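Workshop notebook, Stulham
Jun 20, 2023
Written by the pitch and kit workshop

Started with the goal nets, as I had promised. The new set for the main pitch came from Noro and the mesh is good, but the clips are a different pattern from the old ones and they do not hold well on our posts. I fitted the left side at the north end with the new clips and pulled on the net by hand. Two of them opened at once. I went back to the old clips for that side and will do the same for the rest, if there are enough in the drawer. If not, we order the old pattern and wait. Please do not use tape on the posts, it leaves glue and then the paint comes away with it.

The crossbar at the north end is still low in the middle. I measured it twice with the steel tape and once with the stick, and the stick says it is fine, so I do not trust the stick any more. I put a mark on it with red pen. The referee's assessor will come with his own measure in any case. To raise the bar I need to pack the sleeve on the right post, and for this the post must come out of the socket, which is a job for two people and a dry morning.

Ball pressure test, continued from last week. The question was if the Campos balls lose air faster than the Evum balls, because the first team says they go soft by the second half. I pumped all of them to the same pressure in the evening and left them on the rack in the store, valves up. In the morning the Campos ones were a little lower, but so was one of the Evum, and that one has an old valve which I should have changed before starting. So the result is not clean. I have changed the valve and will start again tonight. I also want to try them after use, not only resting on a rack. A ball which is kicked for an hour is a different thing from a ball which sleeps.

Note on the gauge: the small one reads lower than the big one. I do not know which is right. For the test I use only the big one, so at least the error is the same for every ball. Whoever borrows the big gauge, please put it back in its box and write your name on the sheet.

Studs. The under-18 squad left a full bag of boots with the message "loose studs". Most of them only needed tightening. A few have the thread damaged inside the sole and I can do nothing with those, they must go back to the players with an explanation. I suspect they are putting them in with pliers. I wrote a short notice for the dressing room about using the proper key and not forcing, and I will hang a spare key on a string by the door.

Line marker. It is leaving a line with gaps again. I took off the wheel and washed it, washed the tray, and cleaned the outlet with a bottle brush. There was dried paint like porridge behind the flap. After this it ran well on the concrete for the length of the yard, then began to skip again near the end. My guess is the bearing on the left side, which feels rough when I turn it with a finger. I have not ordered a new one because the size is stamped on the face and I cannot read it until it is out. To do tomorrow: pull the bearing, read the size, order.

Seats in the small stand. The plan gives 1,007 seats and the safety sheet wants the same number in our records, so I copied it there. Since the season ended I have replaced 50 of the tip-up springs, all in the lower rows where the rain comes in. The springs I took out are in the blue tub. I kept them because some are only rusty at the hook and could be used in a hurry. I would not use them for a match with a full stand.

About the season ticket gate: the counter on turnstile 2 shows 2,815 and will not go back to zero. It does not matter during the summer, but for September it must be reset or the steward will have to subtract at every match, and this will certainly go wrong. I opened the cover. The reset lever moves but it does not catch the little toothed wheel. Either the spring is tired or the wheel has moved along its shaft. I closed it again since I did not have the right circlip pliers on the bench, and I do not want to lose the clip inside the housing.
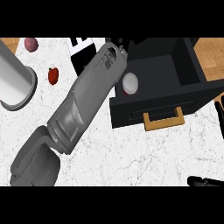
The other turnstiles I only oiled. The one nearest to the car park was stiff, and after oil and fifteen minutes of turning it by hand it is now acceptable, though still the heaviest of them. I would like to know if the stewards notice any difference. If they say it is still heavy I will take off the top plate and look at the pawl.

Training goals, the small portable ones. The weights at the back are not always being put on. I found one goal standing in the cage without its weight, and when I pushed the bar lightly it came forward. It is a danger for the children's sessions. I have painted a yellow band where the weight must sit, so that anybody passing can see if it is missing. I will ask the coaches to check it before they start, each time, also when it is only a short session.

Corner flags: one pole cracked at the base, replaced from stock. There is one spare left. The flags themselves are faded but the club wants to keep the same colour until the new badge is decided, so no order.

The physio room asked if I can repair the ankle board which squeaks. I looked at it over lunch. The pivot is worn on one side and somebody has already put candle wax in it, which collects dust and makes a grey paste. I cleaned it out and put dry lubricant. It squeaks less. I wrote "less" and not "fixed" on the job card.

Still open from this page:
net clips, count the old ones in the drawer and order if short
crossbar, pack the right sleeve
ball test, start again tonight with the big gauge
line marker bearing
circlip pliers, then turnstile 2
spare stud key on the string

One more thing about the store. The rack for the bibs is again being used for cones, and the wet cones make the bibs smell. I moved the cones to the floor under the window. If that place is bad for somebody, tell me and we find another one, but please not the bib rack.

Stulham workshop notebook | Contact: leave a note in the workshop tray | © Stulham workshop | Back to top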